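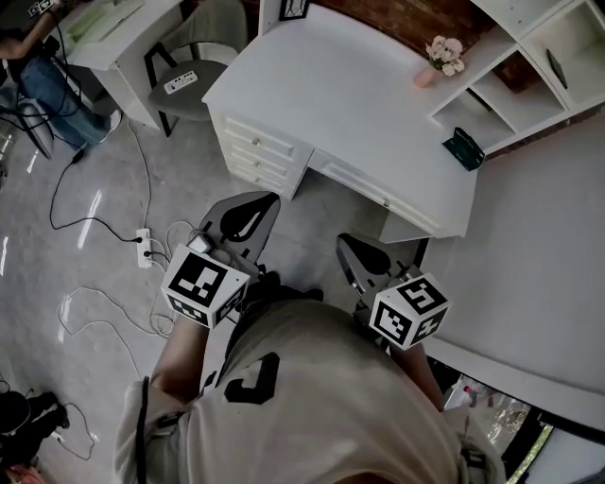 The white desk, flowers and teal box on top.

2021-10-31

Shewit Mekonnen has a theory that a desk can be made to stay clear. She read it in the Pendgate book, the one with the linen cover, and she explained it to me on the phone for most of an hour while I ate toast over the sink. You empty every drawer. You put back only what you would miss by the end of April. Everything else goes in a box, and if you haven't opened the box by then, out it goes, no peeking.

I said I'd think about it. What I thought was that April is a long way off and a sealed box is just a drawer with no knob on it.

Still, I had nothing on this afternoon, and the desk has been bothering me. I don't trust it. It's a pretty desk, white, with a rounded front edge, and it has more drawer front than drawer. The long shallow one in the middle sticks if you pull the knob straight. You have to lift and pull, and even then it gives you enough depth for envelopes and one pair of scissors lying flat. The listing called it a "generous stationery drawer." Generous to whom? I had a stapler in there once and couldn't get it open for two days.

The three drawers on the left are better. I did those first. Top one: pens, mostly dead. I tried every one on the back of the gas bill and threw out the ones that scratched. I kept a green felt tip that's nearly gone, which I know is wrong, and I don't care. Middle one: cables. I own no device that takes most of these cables. The book says to label each with masking tape and the name of the thing it belongs to. If I knew the name of the thing, I wouldn't need the book. I put them in a freezer bag and wrote CABLES on it.

Bottom one: paper. Receipts from Dokolis for the shelf pegs, 31 dollars, which still makes me mad. The warranty for a Mamo kettle I gave away. Christmas cards from people I didn't send one to. A map of the bus routes as they were before they changed them. Instructions for the hutch in four languages, every one of them missing the same step. I recycled the map and the warranty and kept the instructions, in case the hutch ever has to come apart again. I hope it won't. Obsa Woldegiorgis helped me put it up and said at the time that he would not be back to take it down.

Obsa is the reason I have the flowers too, come to think of it. He says a workspace needs something living, and then he brought me artificial ones, pale pink and white, for the little pink vase. I've been suspicious of them from the start. They collect dust in a way real flowers don't get the chance to. I took them to the bathroom and ran cool water over them, thinking the color might come off, but it didn't, so I'll give them that. They're back on the right-hand side. I tried them on the left for a while and it looked like a dentist's waiting room.

The teal box I left out on purpose. It has a lid, it's small, and I tell myself it's where the things go that I'm using this week. Shewit would call it "a leak." Pendgate has a whole chapter on leaks. Fine, it's a leak. It's got stamps in it, a spare house key and the good eraser, and I'd like to know how a person is supposed to write a letter with her stamps locked up in a box until spring.

The hutch took longer than the desk. Cubbies are a bad idea that photographs well. They're too deep for small things, which slide to the back and die there, and too narrow for a binder unless you turn it sideways. The ads for Trovlow inserts say they fix this. I looked them up. You need one per cubby, and for the price of doing the whole hutch I could buy a second desk with proper drawers. I put the envelopes in an old shoebox lid and pushed it in, and it does the same job for nothing. It's ugly, but you only see it if you bend down.

I also wiped the wall. I don't recommend brick for this. The cloth comes away red and full of grit, the brick looks the same as before, and then you have to wipe the desk again. I skipped the part behind the picture. It hangs straight for once and I wasn't going to touch it.

Results, for whatever they're worth: one bag of trash, one bag of recycling, the freezer bag of cables, and a carton of things I'm supposed to forget I own. I wrote the month on the carton like the book says. Then I had to cut the tape to get the stapler back out, so we're off to a poor start. Taped it up again.

Shewit called around supper to ask how I felt. She wanted me to say lighter. I said my back hurt. She said the first month is the hardest and that she has had 12 clear weeks in a row, and I asked her where she keeps her mail. There was a pause. The kitchen table, she said.

I do like the look of the desk tonight. I give it till the next gas bill.

Buy: pens that work, candle wax for the middle drawer (Obsa's tip, I'll believe it when it slides), lightbulb for the hall.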